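Fuvedness open day, who else went?

**marblehead_mo** wrote:
Went to the open day at Fuvedness with my kid and had a blast! They had a robot arm doing kitchen chores in simulation up on a big screen, and you could ask the crew to switch views while it ran. We planned on 11 minutes and stayed over 300, no joke. 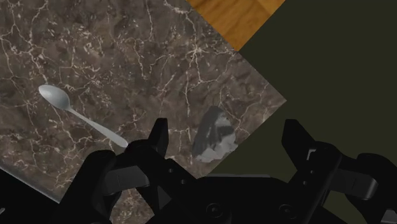

My favorite was riding along behind the fingers. You get a whole new respect for picking up a spoon when you're looking down at it from there.

**tinwhistle6** wrote:
Glad you liked it, but I'd rather see real hardware. A simulated countertop never gets crumbs on it.
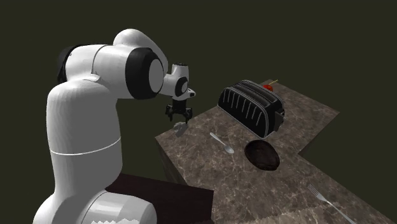
I did like that the utensils weren't all lined up neatly. The Vidasley demo last February was one block on a bare table, and I got bored fast.

**marblehead_mo** wrote:
Fair, but you can rerun a simulation all day and break zero dishes!

**idle_gear** wrote:
I'm with mo. It's a Franka arm on the screen, and I had a good long talk with the crew about reach.

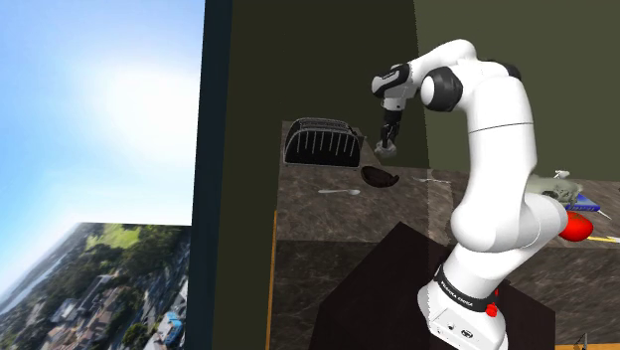

They said where you put the base matters as much as the gripper, so I'm moving mine at home this weekend.

Comments (2)

**Flasitz_fan:** Is there another one coming up? I missed it and I'm kicking myself.

**pegboard:** Took my dad, he asked more questions than the kids did. Parking was awful.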